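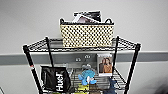

Trinik Audio Ad Delivery: Frequently Asked Questions
Last updated 2025-10-08

General

What does Trinik do?
Trinik inserts audio ads into podcast episodes and live radio streams at the time of the request. The publisher supplies the content and the break positions. Trinik chooses the ad, joins it to the content on the server, and returns one continuous file or stream to the listener's app.

How is this different from ads recorded into the episode?
A recorded ad is part of the file and stays there until the file is replaced. An inserted ad is chosen for each request, so two listeners who download the same episode can hear different ads. Old episodes can carry current campaigns without being edited.

Do I need to move my shows to a new host?
No. Trinik works with any host that supports a redirect prefix and lets us fetch the original file. If your host already inserts its own ads, that feature must be turned off for the shows you enroll.

Audio files and breaks

Which formats are accepted?
MP3 and AAC for episodes, and WAV, MP3 or AAC for ads. Ads are converted on upload to match the bit rate, sample rate and channel count of each show. Converting an already compressed ad twice lowers its quality, so send WAV if you have it.

How do I mark a break?
Breaks can be set in the dashboard or sent through the API as an offset in milliseconds from the start of the original file. Offsets always refer to the original, never to a version with ads in it. If you upload a new edit of an episode, check the offsets again. They are not adjusted for you.

Why does my break start slightly before or after the offset I entered?
Compressed audio can only be cut between frames. Trinik moves the cut to the nearest frame boundary. Leave a short silence on both sides of the break so that the shift does not clip a word.

Is loudness matched?
Yes. Each ad is measured when it is uploaded and its gain is adjusted to the measured loudness of the show. Content is not changed. Peaks are limited after the gain is applied.

Targeting and data

What signals are used to choose an ad?
Country and region taken from the IP address, device type taken from the user agent, time of day, show category, and any tags the publisher adds to the episode. The full IP address is dropped once the region has been looked up.

Can I target by age or by listening history?
Not with Trinik alone. Publishers with signed-in listeners can pass segment codes through Trasance, our segment connector. Trinik receives the code only and cannot see how the segment was built.

How many segment codes can one account hold?
The limit is 258 active codes. Archived codes do not count toward it.

Measurement

What counts as an impression?
For downloads, an impression is counted when all bytes of the ad have been delivered. For streams, it is counted when the player has requested the last segment of the ad. Neither method proves that the ad was heard.

Why are my numbers lower than the ones my host reports?
Hosts and Trinik may filter traffic differently. Trinik removes known bots, repeat requests from the same address and user agent within 24 hours, and range requests that never reach the ad. The filter list was last rebuilt in March, and reports from before that date were not recalculated.

Can I export raw logs?
Yes, through Dagdag, the reporting tool. Exports are delivered as compressed CSV files, one per hour. Region fields are included. IP addresses are not.

Errors

What does error 819 mean?
The original file could not be fetched. Check that the source URL is public and does not redirect back to the Trinik prefix.

What does error 1008 mean?
A break offset is past the end of the file. The episode is still served, with that break skipped.

What does error 1565 mean?
No ad matched the request and no fallback was set. Add a house ad or set the break to close when empty. House ads are managed in Rulia, under Inventory, Fallbacks.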